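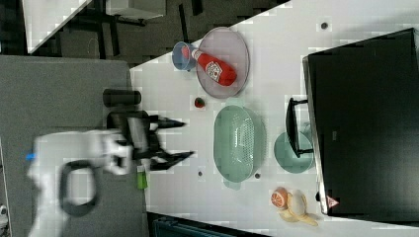
Posted by Leire Carrasco in Eating Out, July

Gollari has one restaurant worth the drive and two that are not. I have now eaten at all three, so this can serve as a correction to my earlier post, which ranked them on the strength of a single lunch.

The good one is Magsi. It sits at the top end of the main street, past the servo, in what was a saddlery. Elevation is 1338 metres according to the sign at the lookout, and that matters more to the cooking than I had assumed. Water boils at a bit over 95 degrees up there. Rice cooked by the sea-level method comes out with a hard core, and dried beans take far longer than the packet says. Magsi allows for this. The other two don't, and you can taste it in the pilaf.

We arrived at 6 pm without a booking and were seated near the kitchen door. The menu is one laminated sheet, both sides. Mains run from the high twenties, and the shared set is $74 for two, which covers flatbread, a dip, one braise, one grilled item and rice. We ordered the set plus the pickles.

The flatbread is cooked to order and arrives blistered on one side only. I prefer it that way, as the soft side takes up the sauce. The dip was smoked eggplant with a fair amount of raw garlic, slightly under-salted. The braise was lamb neck, cooked on the bone and then stripped, with dried lime. Dried lime goes bitter if left in past the second hour or so. This had been pulled in time.

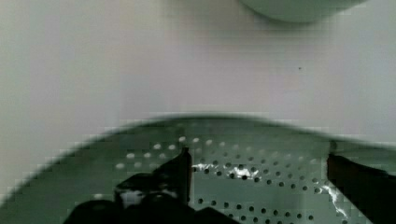

Tavion Park wrote in after the last post to say that I had been unfair to Ivine, the place by the river, and that the trout there is fine if you ask for it without the glaze. I went back and did as instructed. He is right about the trout. The skin was rendered properly and the flesh was just set at the bone. The chips were the same chips as before - pale, limp and served in a quantity that suggests they are trying to get rid of them. I have moved Ivine from third to second.

Third is now Gondano, which has the view and charges for it. The room was full both times. I had a risotto with the altitude problem described earlier, and a side of silverbeet that had been boiled to no purpose.

Back to Magsi and the grilled item, which on the night was quail.

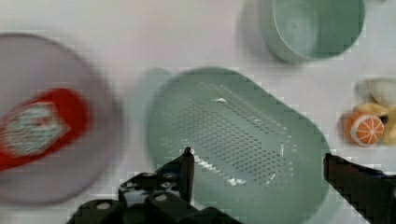
It came split and flattened, with sumac and a wedge of lemon, and it was the only plate I would call overdone. The breast was dry through. The legs were good. A quail that size needs perhaps 3 minutes a side over proper charcoal, and I suspect it was left on while the table next to us argued over their bill.

Dessert is not on the sheet and you have to ask. It was a set custard with cardamom, cold, not too sweet, and I would order it again ahead of anything else there.

Parking is behind the hall. They take cards, but the terminal dropped out twice while we were paying, so bring some cash. The kitchen closes at 8 pm, earlier in winter if it's quiet.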